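Sornlow Open Day: Your Questions

Is it worth going?

If you already follow this kind of work, yes, for an hour. If you're hoping to see a robot tidy a kitchen, stay home. I went to the February session and have answered what readers keep asking.

Will I see a real robot?

Mostly you'll see a simulated one. The arm runs in software called Burna and you watch it on a big screen. The invitation says "live robot demonstration," and I think that's generous. The software is live. There is one physical arm, behind glass, and it was switched off for my whole visit.

What does the demonstration consist of?

A gray jointed arm over a plank table, a gripper, and a small wooden box with a round white dial on top. The presenter types an instruction and the arm is supposed to act on it. You get 8 attempts per session. Ask to choose the instruction yourself — they'll say yes if the group is small. 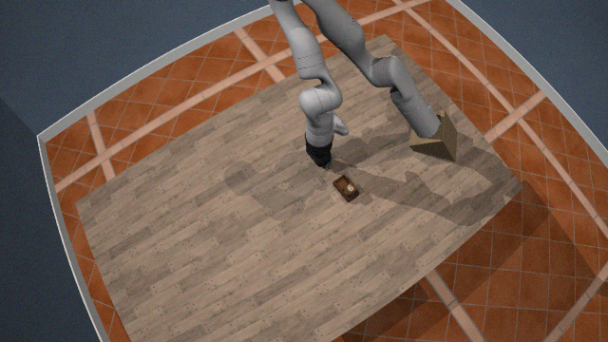 Blagoje Karagiannis wrote in to say I'm too hard on simulation: his team tests everything that way first, and a failure on screen costs them a few seconds instead of a new wrist joint. Fair enough. I'd still like the invitation to say so.

How well does it work?

The handout claims 1118 successes out of 3000 trials. That's a bit over a third, and the handout calls it "reliable." When I asked whether the trials used one table layout or many, I was told the details were coming in a paper.

Does any of this carry over to a real arm?

I couldn't get a number. The Flultano people, who share the building, told me they're wondering too.

Can I bring kids?

Yes, but there's nothing for them to touch, and the talk beforehand is long — bring snacks.

How do I find it?

Use the Stojanović entrance, room 334. The main doors are locked and the bell doesn't ring anywhere useful.

Do I have to sign up?

The form is required. My name wasn't checked.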